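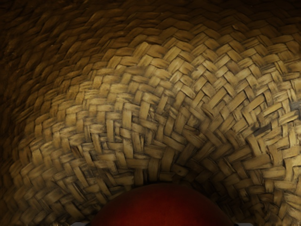 Valbona Milošević objects that the question is badly put: a machine either clears the kitchen or it does not, and a success rate measured on one object tells a household nothing. The objection is taken up in Section 2. This chapter first sets out what has been measured.

A chore, as the term is used in this book, is a task with a known end state and an unknown start state. Putting a smooth red object away is a chore. So is restocking a shelf at Fontana, where the items arrive in mixed boxes. Both are easy to state and hard to automate, and the difficulty seldom lies in the motion of the arm. It lies in finding the object, choosing where to hold it, and noticing when the hold has failed.

Simulation is the usual place to begin. A rendered background of plaited fiber, with its zigzag rows and dark gaps, supplies many edges that belong to no object at all. A plain rounded surface supplies very few. A grasp planner that relies on edges can therefore be drawn to the wrong part of the view.

The Cimero trials, run by Damir Nikolaidis in March, used 3,000 simulated attempts at picking up single objects. Of these, 1,875 ended with the object held, a rate of 62.5 percent. A further 166 were scored as held and then dropped during the lift - they are counted as failures here. The shop-floor trials at Bondton used fewer objects and fixed lighting, and their results should not be compared directly with these figures.

Three terms are needed before going on. A pick is a single closing of the fingers. An attempt may contain several picks. A task is complete only when the object is at its goal and the fingers are clear of it.

Related sections
Scoring a failed grasp
Household trials at Edico
Shelf restocking at Fontana

Previous | Contents | Next

Back to top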